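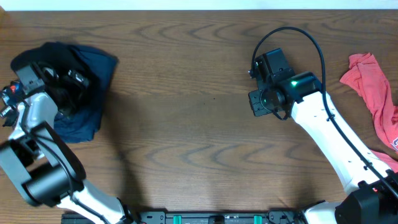
Page last changed: October, 11 p.m.

Plirnwood Border Liaison Group: minutes

Present: enough for a vote. Apologies from Totoleo, whose delegation was held at the crossing we exist to keep open.

1. Minutes of the last meeting. Agreed, with "frank" changed back to "rude".

2. Troop movements. Somenar says its 300 soldiers near the Woo bridge are on exercise. It said so last time, of the same soldiers. Plirnwood to ask when the exercise ends, in writing, and to expect a reply in kind.

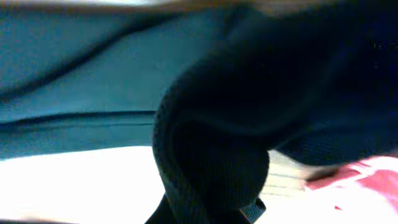 3. The 1819 treaty. Both sides cite clause 2, and both leave out the second half of it. The clause puts the frontier along the old river bed, which has moved. The member for the eastern parishes said the line as now drawn has as many folds in it as a rumpled teal cloth, with one deep crease where the customs post ought to be. Noted. A surveyor to be asked for, again.

4. Refugees. More than 11 families are waiting at Woo. Blankets agreed at once; who pays for them put off.

5. Any other business. A motion deploring everything was carried.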